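# Sketunar Containers

Sketunar Containers is a collection of short written records about ordinary containers on a table: bottles, jars, cups, bowls, and the small things that lie between them. Each record tells which container it is, how it is closed, what can be seen of the contents, and where it stands or is held in relation to the other things. The set was prepared at Hulby and is used together with the Zorngate word list for household objects.

Last revised: 04/08/2026

## What is in the set

- 942 records, one line each
- 12 container types
- 9 fields per record
- 2 languages for the type names (English and Dutch); all notes are in English

The containers are of the kind that people keep in a kitchen or a bathroom cupboard. We did not buy special objects. Some have their labels, some lost them long ago, and a few have contents that do not match the label. For this reason the fields `label_visible` and `contents_visible` are filled independently, and one must not be used to guess the other.

## Container types

The type is chosen by shape first and by closure second. Color is never used to choose the type, only to tell one object from its neighbor.

- **Bottle.** Taller than wide, with a cap or a stopper at one end. A bottle stays a bottle also when it is held tilted or lies down. The color of the body and the color of the cap are written separately, for example `body: pale yellow, cream` and `cap: white`. If there is a small tab near the cap, write it in the note. Printed areas are noted by color when the words can't be read.
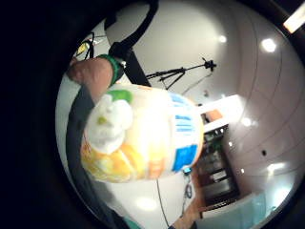 - **Jar.** Wide opening compared with the body, usually a screw lid. The body may be glass or plastic; write the material only if you are sure.
- **Cup.** Open at the top, can be lifted with one hand, with or without a handle. Plastic cups with a printed band belong here.
- **Bowl.** Open and round, wider than a cup. Glazed or painted surface goes in the note.
- **Tub, box, tin, tube, pouch, jug, basket, tray.** These are less frequent, and their definitions are in the Zorngate list. We follow it without changes, except that a box with a hinged lid is always `box` in our set and never `tin`, even when it is metal.

## Fields

| Field | What to write |
|---|---|
| `type` | one of the container types |
| `body` | color, and material if sure |
| `closure` | cap, screw lid, cork, none, not visible |
| `closure_color` | color name, or empty |
| `contents_visible` | yes, no, partly |
| `contents_note` | color and texture in plain words |
| `label_visible` | yes, no, partly |
| `position` | standing, lying, tilted, held |
| `note` | free text, one or two sentences |

Empty is a permitted value in every field except `type`. In the first version we used `unknown`, but people typed it in four different ways and the counts were wrong, so now the field is simply left empty.

## How to describe contents

Write the contents as they look through the wall of the container. Do not name the food or the product if it is not certain. "Yellow, lumpy" is a good note. "Mustard" is a good note only when the label says so and the label can be read. 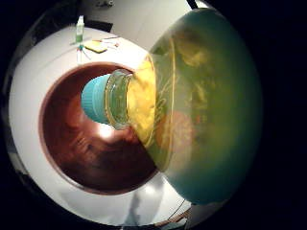

The most difficult notes in the set are those for colored glass. The glass changes everything that is behind it, and two careful people can give two different names to the same content. Our rule is to describe first the place where the color is clearest, and this is often near the shoulder. With the green-tinted jar and its turquoise lid, the contents look bright yellow and crumbly close to the neck, while further inside the body they go to olive and amber. The correct value is therefore `yellow, crumbly`, and the olive part goes in the note as an effect of the wall. The same jar has raised lettering in the glass, which is written as `raised lettering, not read` and does not count as a label.

Reflections are another source of mistakes. A glossy bowl can show a bright spot which looks like a liquid. If you can't decide between a reflection and a content, leave `contents_visible` empty and say so in the note. Please don't write "maybe water".

## Position on the table

Position is always given from the container itself, not from the person who sits or stands beside the table. A jar with its lid pointing to the side is `lying` if something supports it and `held` if it is in the air. For a held container, `tilted` can be added after a comma.

When there is more than one container, the note should name the nearest one and the side on which it is. Small things such as pens, clips, sticks, and cords have no record of their own. They are mentioned in the note of the nearest container, and only if they could be confused with a part of it. A cord that passes beside a cup was once recorded as its handle — this is corrected now, but please check for it. 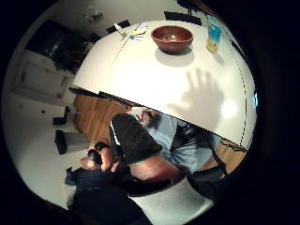 Shadows are not objects, and they should not be written in any field. They can help to decide if a container touches the surface, and this is the only use we accept for them. The same goes for furniture: chairs, cabinets, and the table itself stay outside of the records, also when a container stands close to the edge.

## Known weak points

- Bowls and bottles are much more frequent than tubes and pouches. A count by type should not be read as a picture of a real household.
- Brown and reddish-brown were used by different people for the same glaze. We accept both and did not merge them.
- The Dutch type names were checked only for the singular form.
- Some early notes use "cover" in place of "lid". They are being replaced slowly.

## File layout

```
containers.csv
types_en.txt
types_nl.txt
notes_style.md
CHANGES.md
```

The file is in UTF-8 with commas as separators. Fields with a comma inside are in double quotes. If your spreadsheet program opens everything in one column, choose the separator by hand when importing.

## Changes

**Current version**
- added `closure_color`, which before was part of `closure`
- removed `weight`; it was filled for very few containers
- rule about raised lettering in glass

**November version**
- split `bottle_or_jar` in two types
- Vanhove spelling of the type names replaced with the Zorngate spelling

## Corrections

If you find a record which is wrong, send the line number and the value you propose, and leave the other fields of that line as they are. Corrections of color names are welcome too, but please look at the existing values before you suggest a new one.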